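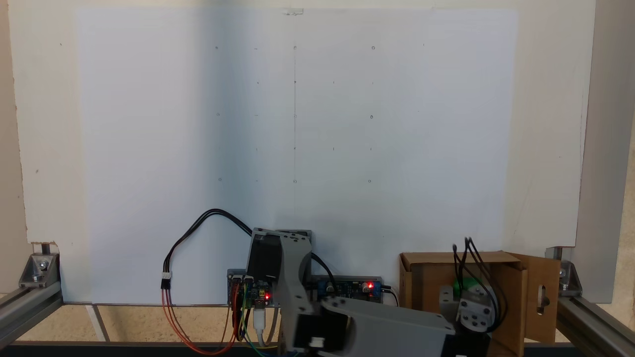
How long do freebies take to show up?

Most of mine land in two to six weeks. Perfume vials are usually the quickest, and anything in a jar or a tub takes longer. If two months go by with nothing in the mailbox, I cross it off my list and move on.

Home | Freebies | Birthday Stuff | Coupons | FAQ | Contact

Posted by Vittoria Longo, Friday
Last updated: September

Do you send out the samples yourself?

I wish! I only find the offers and write down how to claim them. The brand does the mailing, so if your package from Ledesma never arrives, they're the ones to write to. I can't look up your order, and I can't see your address either (which is how I like it).

Why was the offer gone when I clicked?

Because somebody else got there first – a lot of somebodies, usually. The Cumiton hand cream giveaway in the spring had 3,000 tubes and I missed it myself, and I was the one who posted it! New offers tend to go up in the morning, so check with your first coffee if you can.

Do I ever have to give a credit card?

Not for anything I list. If a page asks for a card "just for shipping," close it and send me the link so I can take it down.

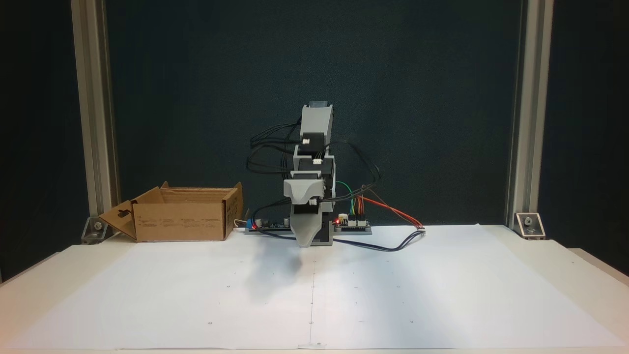
The same goes for free trials that turn into a monthly bill. A reader, Gilles, got caught by one of those for a face serum and it took him three phone calls to get out of it. I keep trials off the site completely now, even the decent ones.

My inbox is a disaster. Any advice?

Make a second email address and use it only for samples. I did this way too late, after I'd already let 700 newsletters pile up in with my sister's vacation photos. Look for the little marketing checkbox before you hit submit, too. Sometimes it's already ticked for you.

Can two people at one address both sign up?

Depends on the offer. Steletbridge says one per household right in the small print and they do cancel doubles. Others say one per person, and then go for it, get your roommate in on it.

Are the samples full size?

Once in a blue moon. Expect a foil packet or a tiny vial, enough for a few tries. I've had exactly 2 full-size bottles in all the time I've been doing this, both shampoo, both from Votthorpe, and one of them smelled like pine cleaner.

I found a freebie you don't have. Want it?

Yes please! Use the contact page and paste in the link, plus the country it's open to if you can spot that. I read everything on weekends, so give me a few days to get it posted.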